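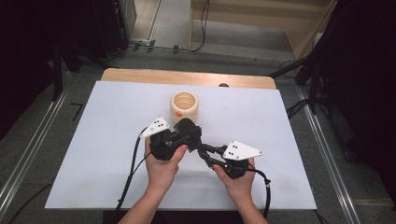
Jenő Illés objected that the number was too good, and that he had said so in April when it was lower and he had liked it more. He asked for his objection to go at the top of the minutes this time, where people might read it. It is at the top.

The number is 96 percent, for the Skurnon policy on the cup task with both grippers, trained on 957 hand-held demonstrations. Prapai Prasertsri presented it with one slide and no adjectives.

Item 1. Minutes of the last meeting
Approved with one correction. "The policy was exhausted" should read "exhaustive." The sweep was exhaustive. The policy was fine.

Item 2. The result
Prapai went over the method for those who had missed the spring. Demonstrations are recorded with two hand-held grippers, one in each hand, and the policy learns from gripper motion relative to the previous pose. Table coordinates are no longer used anywhere in training. The old version (Utum) used table coordinates and did well until the table was moved.

Jenő's point, restated at length: the test trials were set up by the same person who recorded most of the demonstrations. A person who has placed a cup several hundred times has habits. He believes the policy may have learned Prapai.

Prapai replied that start positions were drawn from a list. Jenő asked who wrote the list. There was a pause, which the chair used to refill the coffee.

Agreed: the 96 stays in the draft with a footnote until the blind trials are done. Length of footnote to be settled by email, and not during meetings.

Item 3. Blind trials
24 start positions, generated by script, seed held by Jenő. Someone who recorded no demonstrations places the cup. This narrows the field to the chair and Jenő, and Jenő says he can't both doubt the result and run it. The chair will place the cup.

Failures are to be logged by type: missed grasp, dropped, knocked over, gave up. "Gave up" needs a definition. Prapai suggested thirty seconds without progress. Jenő asked what counts as progress. Carried over.

Item 4. Tracking dropouts
When the grippers come close together, one pose estimate sometimes jumps. Kaewsai, the filter we wrote over the winter, catches most of these and smooths them away. It also smooths away quick corrections, and those are the part of a demonstration worth having. Prapai wants to drop the bad segments whole and retrain. The cost is a smaller data set and two nights on the cluster. Agreed, once Plorkix has finished its own run, as it has the queue until then and will not be reasoned with.

Item 5. Title of the paper
Three proposals, all containing the word "toward." Deferred.

Item 6. Any other business
Jenő wished it noted that he hopes the result holds. Noted, with some surprise.

Actions
Jenő: script and seed for the start positions, seed not to be left on the whiteboard again.
Prapai: list of dropped segments, retraining run, first draft of the footnote.
Chair: cup placement, definition of "gave up."

Next meeting at 2 p.m. in the usual room, after the blind trials or when the footnote passes one page, whichever is sooner.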